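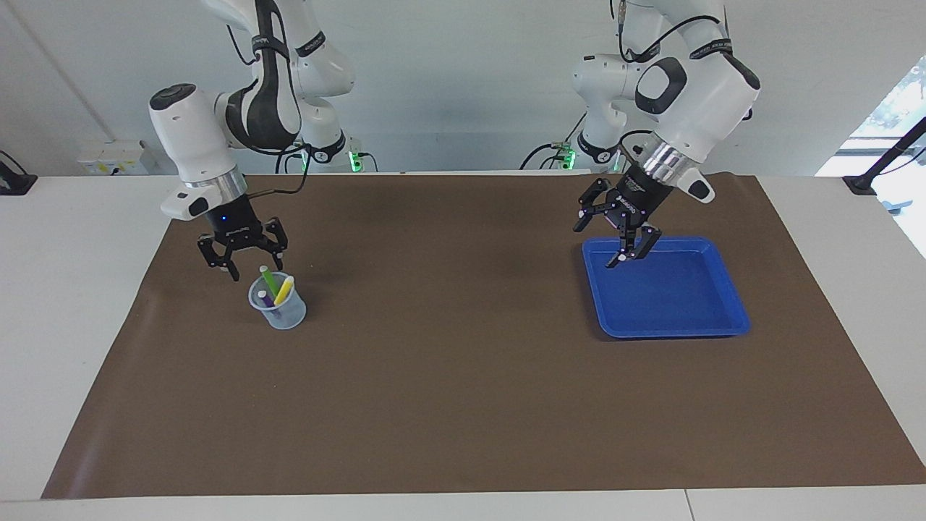
Two white robot arms above a work mat, with a clear plastic cup near one gripper.

Camacho has 3,266 registered voters and a mayor's race with one name on the ballot. Karla Solís wants a second one.

Her case is about turnout. In the last city election, 48 people voted at the Kudel Road polling place, and the mayor kept his job without giving a speech. Solís, who sells tires, says she would have skipped it too if her sister hadn't driven her.

"People say they're apathetic here," she says. "They had one choice. What were they supposed to do with it?"

To get on the ballot she needs signatures from 32 residents in each ward by the end of July. Her sister, Anayeli Solís, keeps the sheets in a kitchen drawer and throws out any line she can't read. The east ward is done. The west ward is slow, partly because many of the houses there are rented and the tenants are registered somewhere else.

Money is the other problem. The campaign has raised about 2,000 dollars, most of it in small checks, and a third is already spent on yard signs. The mayor's donors include Drisasex, the gravel company that holds the road contract. He did not return calls.

Solís has no party and doesn't want one. She would put the road contract out for bids and move council meetings to the evening. They start at two in the afternoon now, when most of the town is at work.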